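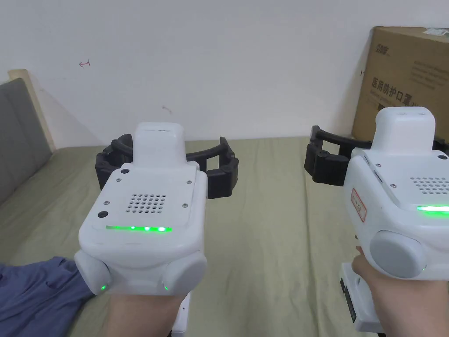
Photo: Zoriana Prokopenko

Dromach M2 mobile router review: four months on a rural connection

Thu 13 February
Words by Gadisa Workneh

The Dromach M2 is a 4G router with a SIM slot, two Ethernet ports and two sockets for external antennas. I bought mine at full price in the spring, after our fixed wireless service at Dandambridge went from slow to unusable in the evenings. It has been our only home connection ever since, apart from one week when I put the old gear back on to compare.

I paid $283 including delivery. The antennas in the box are the small paddle type. A wall bracket is extra and I didn't buy it.

What we needed

Two adults working from home three days a week, one teenager, a television that streams, and a weather station that uploads a few kilobytes every so often. The house is brick veneer with a metal roof, and the nearest tower is over a ridge. Phones get one or two bars in the kitchen and nothing at all in the back bedroom.

Before the Dromach we had a Pons travel router tethered to an old phone. It worked, but the phone overheated in the first warm week and the battery started to swell, so that was the end of that.

Setup

The quick start sheet is a single folded page and it skips the part most people will get stuck on, the access point name. The router tries to detect this from the SIM. With my first SIM it picked the carrier's phone settings, connected, showed a healthy signal, and passed no data. I had to go into Network, then Mobile, then Profiles, and type in the data-only APN by hand. After a restart it came good.

If you're on a smaller provider that resells one of the big networks, look up your APN before you start. You won't be able to look it up once you've moved the SIM out of your phone, unless you have another way online.

The admin password is printed on the underside. The router makes you change it at first login, which I like. It then logs you out and forgets which language you chose, so you have to set that again. A minor thing, but it happened after every firmware update as well.

There is an app. I used it twice. It shows signal strength and data used and not much more, and it wants location permission before it will open. The web page does everything the app does and loads faster.

Signal and antennas

The status page gives the proper numbers (RSRP, RSRQ and SINR) and also a bar graph. Ignore the bar graph. It showed four bars out of five in a spot where I could hardly load a news site, and three bars in the place where I ended up leaving it.

I moved the router between rooms over a weekend, waiting ten minutes in each place before testing. The top of the linen cupboard in the hall was the best by a fair way. On the paddle antennas I got 57 Mbps down there early in the morning, and a good bit less after dinner. Upload was more consistent than download, and upload is what matters to me for video calls.

Later I borrowed a pair of directional antennas from my neighbour Tae-yang Um, who had them left over from his own setup. The sockets on the M2 are standard SMA, so they screwed straight on. They made a clear difference to the SINR reading and took most of the evening slump out of it. If you're in a fringe area I'd put the money for these in your budget from the start. I have since bought my own pair and given his back.

One warning. The router doesn't switch to the external antennas by itself. There's a setting called Antenna Mode with the options Auto, Internal and External, and on my unit Auto stayed on internal no matter what was plugged in. Set it to External.

Band locking

You can lock the router to particular bands, and for us this was the main reason to choose it over the cheaper model. Left alone, it liked to hang on to the strongest low band, the same one every phone in town is using at 8 pm. Locking it to a higher band gave a weaker signal on paper and a better connection in practice.

The page is badly laid out. Bands are listed by number with no frequencies beside them, and the Save button is off the right side of the screen on a laptop. You need to scroll across to find it. If you leave the page without saving there's no prompt.

Firmware

Mine arrived on 2.0.4. On that version the router would drop off the mobile network every couple of days and not come back without a power cycle. The log said "modem timeout, code 3" each time. I found plenty of people on the Gidatden forum with the same message, including a long thread started by Maxence Lecomte that is still the best source of information on this router anywhere.

Version 2.1.0 came out with a note saying it improved modem stability. For me it did. The dropouts went from every couple of days to once in the first fortnight, and I haven't had one since then. Not everyone has been so lucky. Some owners on the forum say 2.1.0 made no difference, and a few say it broke IPv6 on their provider. Takumi Maruyama posted a workaround for that, which is to turn off IPv6 on the WAN side and leave it on for the LAN. I haven't needed it and can't say how well it works.

If your unit came with 2.0.4 on it, update before you do anything else. Do it over a cable. The first time I tried over Wi-Fi the upload stalled partway, and although the router recovered, I lost my settings. There is a backup option under System, and I'd use it before every update.

Automatic updates are turned on by default and run at 3 am local time. I turned them off. I would sooner read what other people have found for a week or so.

Wi-Fi

Average. It covers our house well enough from the hall, but the 5 GHz signal fades by the back bedroom and devices are slow to fall back to 2.4 GHz. With the "smart connect" feature on, my work laptop would cling to a weak 5 GHz signal until calls broke up. I gave the two bands separate names and that fixed it.

If you already own a decent access point or mesh kit, plug it into the first Ethernet port and turn off the router's own Wi-Fi. The M2 runs cooler that way too. With everything going it gets quite warm on top, and I wouldn't stand anything on it.

Ethernet

Both ports are gigabit. The second can be used as a WAN port, so you can run a fixed line as the main connection and use mobile as the backup. I tested failover in the week I had the old fixed wireless service connected. Pulling the cable moved us to mobile in under a minute. Plugging it back in took much longer to switch over, and a video call that was running at the time dropped. Fine for a home. I'd want something better for a shop with an EFTPOS machine.

Power

It runs from a 12 volt plug pack with a barrel connector. I ran it from a small lead-acid battery during an outage in June and it was happy with that for the whole afternoon. There is no internal battery. The cord on the supplied pack is short, and I needed an extension lead to get it to the top of the cupboard.

The lights on the front can be dimmed or switched off on a schedule, though the power light stays on whatever you do.

Support

I wrote to Dromach once, about the Antenna Mode setting. A reply came after two business days and said Auto was working as designed. It didn't say what the design was. The warranty is two years, and you pay the postage one way.

What I like

Band locking and proper signal figures
Standard antenna sockets
Stable on 2.1.0, at least for me
Backup and restore of settings works

What I don't

Poor APN detection
Auto antenna mode does nothing useful
Patchy Wi-Fi at the far end of a normal-sized house
Thin documentation – you'll be relying on the forum

Should you buy one?

If you live in town with a strong signal, I don't think you need it. A cheaper router will do the same job and the Wi-Fi will probably be better. If you're in a weak area and don't mind spending a weekend trying bands and positions, it's good value, and I'd buy it again at the same price. Allow extra for antennas.

I'll add to this page when the next firmware is released. If you have an M2 on 2.1.0 and are still getting the code 3 timeout, please leave a comment with your provider and the band you're on.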